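The Slow Return of the Short Nail

At the Verutard salon, the bottles are kept on open shelves by finish instead of by color. Creams take up the top three rows. Glitters have been moved down to the floor level, next to the foot files, and most customers walk past them without bending down.

Two years ago the ratio was the other way around. Clients came in with pictures of long, tapered extensions saved on their phones and booked appointments that ran most of an afternoon. Some still do. But the most requested service at Verutard this spring was a plain manicure on natural nails, filed short and painted in one color.

The same thing has happened at Bernar, a smaller shop across town in Grerkedton with two chairs and a waiting bench. The owners there cut acrylics from the menu in June and replaced them with a longer version of the basic service, which now includes cuticle work, a hand soak and a buff before any polish goes on. It costs $48. The old basic manicure took half the time and cost $20 less, and the staff expected complaints about the price. A few regulars did grumble. Most of them rebooked.

Money is part of it. A full set of extensions needs filling every couple of weeks, and the fills add up faster than people plan for. Removal is an appointment too, or it should be. Anyone who has pried off a gel nail with a dental pick in front of the television knows what the nail looks like underneath: thin, ridged, and flaky at the tip. It can take months for that damage to grow out, and during those months short is the only length that holds.

Work is another part. Short nails are easier for people who type, cook, lift patients, change diapers or play guitar. They are also easier to paint at home, which matters to anyone who has given up on salon appointments altogether.

Color has changed along with the length. On a long nail, a sheer pink reads as a base for something else. On a short one it is enough. Dark shades do well too. A deep brown or a near-black green on a short, squared nail looks deliberate, and chips are less obvious than they are with a bright coral, as long as the tips are capped. Capping means running the brush along the free edge of the nail with every coat, including the base. It adds a minute to each hand and can add days to the wear.

Shape is where most home manicures go wrong. The common mistake is to file the sides too far down, chasing a narrow look. That removes the part of the nail that carries the stress, and the corner breaks. On a short nail, the sides should be left straight and only the corners softened. A fine file works better than the coarse ones sold in multipacks, which tear the edge. Sawing back and forth is not the disaster it was once made out to be, but filing in one direction gives a smoother finish and is a good habit for anyone whose nails peel.

Then there is the question of base coats. Abubakari, the small polish label that supplies both shops, now sells more base coat than any single color. Its ridge-filling formula is slightly milky and dries matte, and gives the color something to grip. The drawback is thickness. Two layers of filler under two layers of cream polish will stay soft for hours, and the result is sheet marks in the morning – the faint woven print that shows up when someone goes to bed too soon. One thin layer is plenty.

Drying time is the real obstacle for people who paint their nails in the evening. Quick-dry top coats harden the surface, but the layers below them are still soft. A nail can feel dry to the touch and still dent against a zipper or a set of keys. Thin coats help more than any drop or spray. So does waiting between them, which is dull advice and widely ignored.

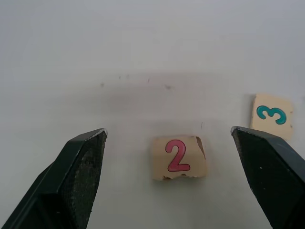 By the Beauty Desk
Contributing writer, nails and hand care

Nail art has not disappeared, but it has gotten smaller. At Bernar, the most popular design is a single dot near the cuticle, usually in white or metallic gold over a neutral. A dotting tool is the usual way to make one, although the rounded end of a bobby pin will do. The polish should be fresh and a little thick. If it has been thinned too much, the dot spreads and flattens.

A narrow French tip is the other regular request. On short nails the line has to be very fine or it swallows the whole nail bed. The technicians at Verutard paint it freehand with a striping brush and clean up the curve with a flat brush dipped in acetone. Stencils are harder to use at this length, and they tend to leave a ridge where the polish pools against the edge.

Care between manicures is mostly a matter of oil. Jojoba is the usual choice, applied at night and after washing dishes. Verutard sells its own blend in a pen for $20 – the refill bottle is the better buy – but plain oil from a drugstore works as well for most people. Gloves for cleaning are worth the trouble, particularly with bleach or anything that cuts grease.

The Verutard shelves are due to be rearranged again before the holidays, when the glitters usually move back up to eye level.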